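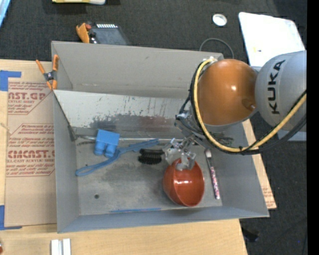 **Two-finger vs. suction for mixed bin picking**

**irivas** – 8:14 AM

We're comparing two grippers on the KUKA this month, both going into the same gray bin with household items. One is the Ollness two-finger, the other is the Rekov suction head. 30 picks per object, same start pose, fixed camera.

The two-finger does fine on the brushes if the planner takes the handle side-on. The bowl is the problem. When it's tilted, with the mouth off to one side, the planner goes for the rim and one finger ends up over the edge. Has anyone tuned for this?

Ignacio Rivas

**pelt_drive**

Use suction for the bowl. It's glossy, so you'll get a seal. I wouldn't bother with fingers on anything round.

**irivas**

Tried it. Suction held the bowl when the cup landed flat on the outside, but it couldn't do anything with the brushes. I don't want a tool change for every other object.

**mhk_cells**

Disagree with pelt_drive. A rim pick is a good pick for a bowl. One finger in, one out, close slowly. What does your approach angle look like? If you come straight down on a tilted rim you'll push the bowl before you close on it. Tilt the wrist to match and cap it at 30 degrees.

> I don't want a tool change for every other object.

Kerinley sells a combined head with a cup between the fingers. We paid 3,000 for ours, used. It's heavier and the hose gets in the way.

**pelt_drive**

A wrist tilt is fine in the middle of the bin. Near a wall you'll hit the wall. We lost a set of fingers that way.

**mhk_cells**

Then limit the tilt near the walls. That's a planner setting.

**tannerb**

Check your depth data before buying anything. Shiny bowls give us holes on the inside surface and the rim shows up 8 mm off. We moved to the Segura camera, 2,000 for the unit, and the holes got smaller – not gone.

Also look at your cables. Ours ran in a loop under the wrist joint and pulled when it rotated past a certain point.

**irivas**

Depth was off on the bowl, I checked after lunch. There's a hole on the inner wall where the light hits. I'll rerun with matched wrist tilt and the lamp moved, then post the numbers for both grippers. Leaving the combined head for later.

**pelt_drive**

Post the failures too, split by object.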